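The Bun Incident, Or How I Learned to Respect a Cable

Posted Feb 11, 2020

I promised a few people I would write up what went wrong with the steamer job, mostly so I can stop telling it at lunch. It gets longer every time, and in the last version there was a fire. There was no fire.

The task, for anyone who missed the December post, is putting steamed buns on a plate. Two arms, one electric steamer, one plate. Lift the lid, set it down, move the buns, go home. I picked it because it looked like an easy win after the drawer business, and because the steamer was already in the lab and I like buns. We call the project Dimis. The control software is called Zaditz, for reasons that made sense to whoever typed it first.

For a couple of weeks it was an easy win. Then the right gripper started letting go of things.

Not every time. If it had been every time I would have fixed it in an afternoon and you would be reading about something else. It would close on a bun, lift it, start toward the plate, and somewhere over the table the fingers would open as politely as a butler. No alarm, no error on the screen. Bun on the floor. The log said the gripper was closed and holding, and went on saying so while I stood there looking at the bun.

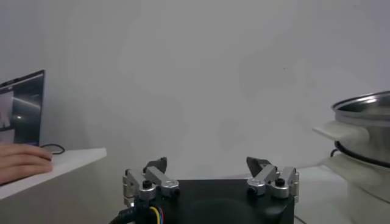
My first theory was grip force, because that's everyone's first theory. Steamed buns are soft and a little tacky, and the force setting had been picked by me, by feel, on a Friday. So I turned it up. Now we had buns with waists, and they still ended up on the floor. I turned it back down and apologized to the buns.

My second theory was software, which is the theory you have when you'd like it to be somebody else's week. I went through the Zaditz logs for one long session, all 3,705 lines, with a highlighter, like a person studying for the bar. Line 652 was the only interesting one. It showed the gripper status arriving late, nearly 600 milliseconds late, and then everything catching up as if nothing had happened. I decided that was a hiccup and turned the page. Please remember this moment. I do, usually at night.

My third theory was steam. I liked this one a lot. Steam gets into things, electronics hate it, and it would have made a much better blog title. I ran the whole routine with the steamer cold and unplugged and cold buns from the fridge. The gripper dropped the second one from exactly the same spot over the table.

Same spot. You would think a person would have noticed that sooner.

So I finally did what I should have done on day one. I switched the arms off, properly off, and moved the right one along its path by hand, watching the wiring instead of the fingers. Just past the steamer the wrist rolls over to line up with the plate. When it did, one of the thin wires going into the gripper pulled straight, and the little connector it lives in tipped up on one side. Roll the wrist back and it settled again, looking innocent. Every trip to the plate had been giving that plug a small tug, and after enough tugs it had stopped making good contact at the far end of the roll.

The gripper lost its signal for a moment, woke up, and did what it does when it wakes up. It opens. Zaditz, hearing nothing new, kept reporting the last thing it had heard, which was that all was well. Hello again, line 652.
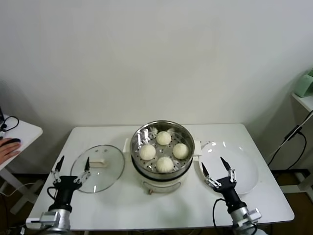

What I changed

The wire was the cheap part. I reseated the connector, gave the wires a longer loop, and tied them down to the wrist so the tie takes the pull and the plug doesn't. It took less time than the highlighting.

The other part bothered me more. A gripper that opens when it loses its signal is fine if it's holding a bun. It's less fine with the glass lid, and I had been letting it carry the glass lid for weeks, hot, with my hand on a mouse at the next table. So the wake-up behavior is different now. It stays where it is and waits to be told. And if the status is more than a blink old, Zaditz stops both arms and says so in large letters, instead of repeating old good news.

Somebody will write in to point out that staying closed can be just as bad if what you're holding is a finger. Correct. There's a stop button within reach and the force limit stays low, and nothing goes near the grippers while they have power, me included. I've also put "wiggle the cables" at the top of the morning checklist, above "coffee," which caused some debate.

Still open: the left gripper has the same routing and has never dropped anything. I retied it anyway. I also want to pull the connector on purpose in the middle of a run, with something unbreakable in the fingers, to see whether the stop really works or only works when I'm being nice to it. That's on the list for next week, along with a bag of potatoes.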